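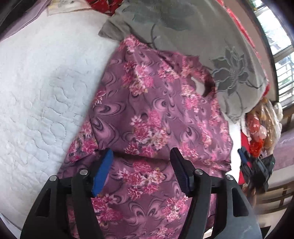 Two weeks with the Hardale hand grippers

Thursday, August 3, 2023

I've wanted to write this one up since the box landed on my porch. The Hardale kit is a pair of hand-held grippers, one for each hand, and the idea is simple: you do a chore with them the way you'd want a robot to do it, and the recordings come out in a shape you can train on. I paid $378 for the pair on the early list, and the price is supposed to go up in September. I'm having so much fun with them!

First, the feel. I expected something like those litter pickers you see people using in the park, and these are much nicer than that. The jaws move together, they stay lined up, and a light squeeze gives you a light pinch. The ribbed pads are the best part for me. Cotton, fleece, a thin blouse with next to no body to it – they'll pick up an edge of any of them if you come in low and flat. Come in steep and you just push the cloth around. I did a lot of pushing the cloth around on day one.

Laundry is where I've spent nearly all my time, and I'd tell anyone starting out to do the same. Clothes don't break, you've always got more of them, and every fold goes a little differently. I work on the bed, standing up, with the pile off to the side (my coffee table is too low and my back let me know it).

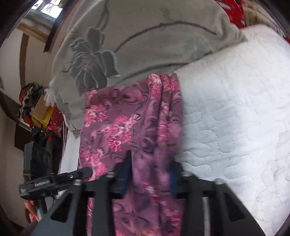 Slippery prints are harder than plain stuff, at least for my eyes. With a busy floral you lose track of which edge is the top layer and which is the one underneath, and I've grabbed both more times than I'd like. What helps is to smooth the piece flat with one closed gripper, then pinch a corner with the other and wait a beat before lifting. Slow is fine. My early recordings are all too fast and I've thrown most of them out.

I'm at 80 folds I'd call keepers. The app, which Hardale had built by a small shop called Grewal, lets you trim the start and end of each one and add a short note. Mine say things like "sleeve stuck" or "good one." Exporting is quick over the cable and painfully slow over wifi, so use the cable.

Some gripes, so this doesn't read like an ad:

They get heavy. After a long stretch my thumbs are done, and I wish the handles were a bit fatter.

The printed guide is thin. There's a good page on charging and then almost nothing on how to hold the things.

You need to buy the pair. I tried a whole evening one-handed to see if a single unit would do, and for cloth it really won't. Cups and blocks, sure.

I also had a loaner of the Tronix version last spring. It's lighter, and the carrying case is lovely, but the tips were smooth and T-shirts slid right out of them. For hard objects I might pick it over the Hardale. For anything soft I wouldn't.

Next up is fitted sheets, wish me luck. I've also ordered the spare pads from Inomwood, $2 each, and I'll post again once they're on and I've got another batch of folds done.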